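Greifer-Bausatz Nadar im Kurseinsatz
Von Nicanor Barrios, Robotik-AG

Der Nadar ist ein Parallelgreifer zum Selbstaufbau, Vertrieb über Ultilo. Wir haben ihn im Wahlkurs für die Aufgabe »weißes Tuch greifen und ablegen« verwendet, Getestet wurde mit zwei Armen, Steuerung über die Software Grelum, Version aus dem Lieferumfang.

Aufbau: Die Anleitung umfasst 32 Schritte. Schritt 10 (Vorspannung der Fingerlager) ist missverständlich bebildert, zwei Gruppen mussten noch einmal zerlegen. Werkzeug liegt bei, Schraubensicherung nicht.
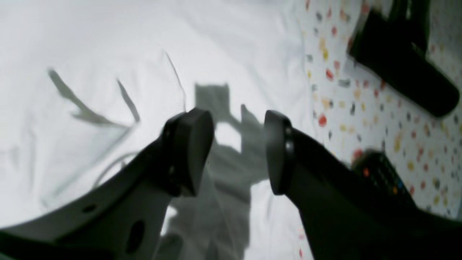
Die Kalibrierung läuft über zwei Endlagen, offen und geschlossen. Nach dem Einschalten fährt der Greifer beide an und speichert den Weg. Nadhirah Jugah hat die Routine so umgeschrieben, dass der gespeicherte Wert beim Neustart übernommen wird. Das spart Zeit, setzt aber voraus, dass an den Pads nichts verstellt wurde.

Fingerpads: schwarz, mit stumpfer Spitze. Auf Stoff ist der Halt bei einlagigem Griff mäßig, bei einer aufgestellten Falte gut. Flache Kanten bleiben schwierig – der Finger schiebt das Gewebe vor sich her. Harish Iyengar hat 200 Griffe protokolliert, die meisten Fehlversuche lagen an flach liegendem Stoff.

Kamera am Handgelenk: Der Bildausschnitt erfasst die Fingerspitzen, was für die Annäherung genügt. Weißer Stoff wird leicht überbelichtet, und der Schatten des Greifers liegt dann als graue Fläche mitten im Arbeitsbereich. Belichtung fest einstellen, Automatik abschalten.

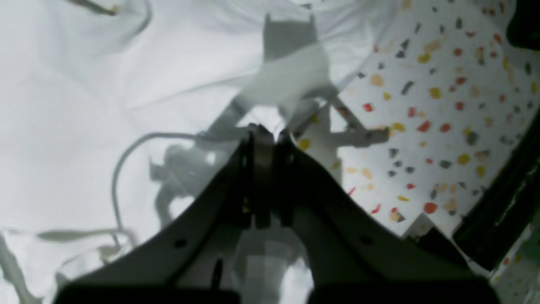
Dauerbetrieb

Nach etwa 2000 Zyklen war seitliches Spiel am linken Finger fühlbar. Nachziehen half. Die Ersatzpads von Flollik passen ohne Nacharbeit, sind aber etwas härter. Die Motorabdeckung rastet nur auf einer Seite sauber ein.

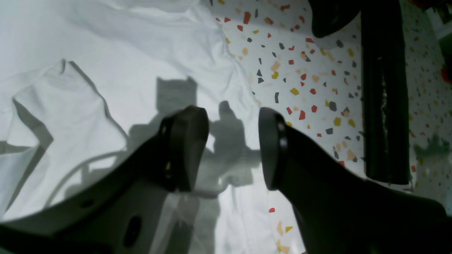

Greifer geöffnet über dem Tuch, rechts die gesprenkelte Fläche.

Für Kurse mit Vorkenntnissen geeignet, für Anfänger nur mit Betreuung beim Aufbau. Die englische Anleitung ist der deutschen vorzuziehen. Nayeli Huanca stellt unsere korrigierte Fassung von Schritt 10 im Oktober in den Kursordner.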